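Our shelf liner started as a roll bought for one cabinet, the upper one beside the stove where the spices live, and after a while we had so many people asking what it was that we ended up making our own. So, welcome to the page for the **Brulcombe Upper Cabinet Liner**, and please forgive us if we go on a bit, because we do love a tidy cabinet!

The liner is a thin ribbed mat that you cut to fit with ordinary kitchen scissors. It has no glue on it. It stays put by its own grip, and you can lift it out, rinse it in the sink with a drop of dish soap, let it dry flat and lay it right back in. The ribs run the short way across the mat, so a little spice jar pushed to the back slides along nicely and doesn't tip over when you reach past it for the paprika (we tried ribs the long way first, and oh, the cumin we swept up).

We get a lot of letters about what should go where. Our own habit is to keep the tall glass jars, the grains and the dry goods, up on the higher shelf, and give the whole lower one over to spices. You can see the label on a jar of rice from across the room, but you want the small bottles down close to your hand while something is in the pan.

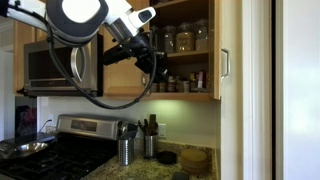 *Glass storage jars on the upper shelf, small spice bottles and jars below, in the open cabinet beside the microwave.*

If your spice shelf is as full as that, take everything out before you measure. We know it's a chore, but measuring around jars never goes well, and you'll find two open bottles of oregano while you're at it.

## Sizes and price

| Roll | Width | Length | Price |
|---|---|---|---|
| Single cabinet | 12 in | 33 in | $9 |
| Whole kitchen | 12 in | 600 in | $24 |

Both come in Oat and in Wullus Gray, a soft color a touch warmer than it looks on most screens. The clear version is sold out until May.

## Before you order

Measure the inside of the cabinet from side to side, and then again at the back, as older cabinets can be a little narrower there. If your shelf is deeper than the roll, lay two strips next to each other with the ribs lined up and the seam toward the back.

Please don't use the liner inside an oven or on a shelf that gets hot to the touch. A cabinet near the range is fine. It's also fine under glass, tins and plates, though very heavy cast iron will leave a dent in the ribs that takes a day or so to come out.

Rolls arrive curled. Leave yours upside down on the counter overnight with a couple of cookbooks on top, and it'll be much easier to cut in the morning.

*Page updated Nov 5, 2023*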